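Uken Workshop, Brernside
Progress report to the Abella fund
19 November 2022

Thank you again for the patience you showed over the summer, when we had so little to tell you. I'm glad to say this report has a good deal more in it, and most of it is cheerful. The two-arm cell, which we have all got into the habit of calling Kova, has been running again since the rebuild, and the bulk of your second payment has gone where we said it would: into keeping the machine in good order, with less of our time lost to putting it right.

The biggest piece of work was the mounting. You may remember from the last report that the arms had a way of creeping on the table over a long day, only a little, but enough that a position taught in the morning was no good by late afternoon. We tried tightening everything harder, which mostly gave us sore hands and dents in the table edge. In the end we took both arms off, cleaned up the edge, and set the clamps again from scratch with a pencil line to check them against. The line gets looked at before the first run and again after lunch, and it has saved us a lot of guessing.

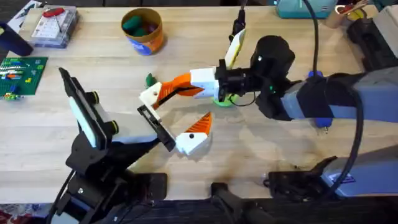
The second piece of work was teaching the two arms where they stand in relation to each other. They are different machines with different grippers, and when they meet over the middle of the table a small error on one side adds itself to whatever error is on the other. Our old routine for this took 140 minutes and had to be done by somebody who already knew it by heart. The new one takes 90, and it is written down properly, with the steps in the order you do them, so a newcomer can get through it with a cup of coffee and nobody at their elbow. I would still like it to be shorter, and we have a few ideas, but I didn't want to hold up the report for them.

Gripper fingers have been our steadiest expense. The ribbed ones wear at the tip, and we had been changing them only when something got dropped, which is a poor way to find out. We now keep a log and change them at 3000 closes whether they look tired or not. Going by the log, that may be a bit early, and in January we'll look at the worn sets side by side and decide whether to stretch it.

Cables gave us one bad week. A connector on one of the arms worked itself slack and the arm would stop partway through a move, sometimes twice in an hour and then not again for two days, so you can imagine how long we spent blaming the software! Checking the connectors is now part of the weekly round, along with wiping down the fingers and going over the clamp bolts.

As for money, we are 444 dollars under the parts budget at the time of writing. With your agreement we would like to put that toward a spare wrist cable for each arm, and keep whatever is left for fingers.

Still open: the written guide for swapping a gripper is half done, and the emergency stop test needs its own page in the log. Both should be with you in the next report, and you are very welcome to come by Brernside before then and see the cell running.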